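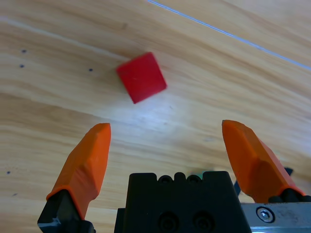

Wrist view: red cube, open fingers, and a glare patch waiting to be called an object.

Step 2. Set the color gate

Open Plirnness and load the wrist stream. Sample the cube's top face, then its shaded side, and save both under one label. Skip the side and Plirnness will decide your cube is a tile.

Set the blur filter to 7. The manual suggests 11, and the manual has never met our table.

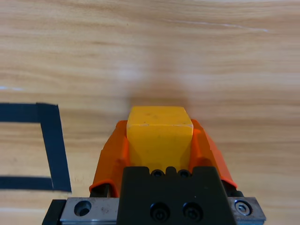 Repeat for yellow, which sits rude and close to wood in hue. Raise the saturation floor until the grain drops out of the mask, then save and restart the planner.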